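**Re: Restringing old amber – silk or nylon?**

**danuta_k**
Inherited a long string from my aunt in February and the thread is going. The woman at Fledard Beads says silk, knotted between every bead. My sister says nylon and no knots. It's 32 inches if that matters.

**Mbali H**
Silk. Amber is soft and the beads rub each other at the holes if you leave the knots out. I've done 3 strings this way and none has come back to me.
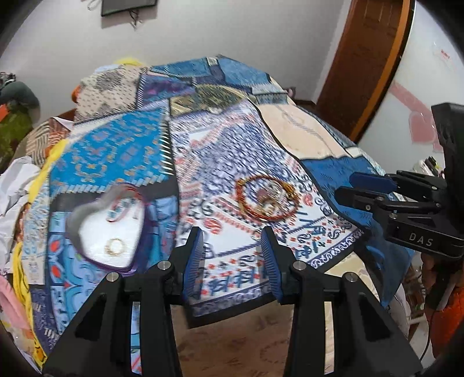 Do the knots with a needle, pull each one tight against the bead before you start the next, and leave a long tail at both ends for the clasp.

**grivville_tom**
Disagree about silk. It stretches and it holds dirt. I use nylon and still knot it. Over 100 beads is a full evening either way.

**Mbali H**
Stretching is from not pulling it beforehand. Hang it overnight with a weight on.

**danuta_k**
Does anyone clean them first? Some of mine look dull.

**grivville_tom**
Lukewarm water, soft cloth, dry straight away. No alcohol – it can ruin the surface.

**danuta_k**
Thanks. Going with silk, but I'll try a short bit of nylon on some spare beads too.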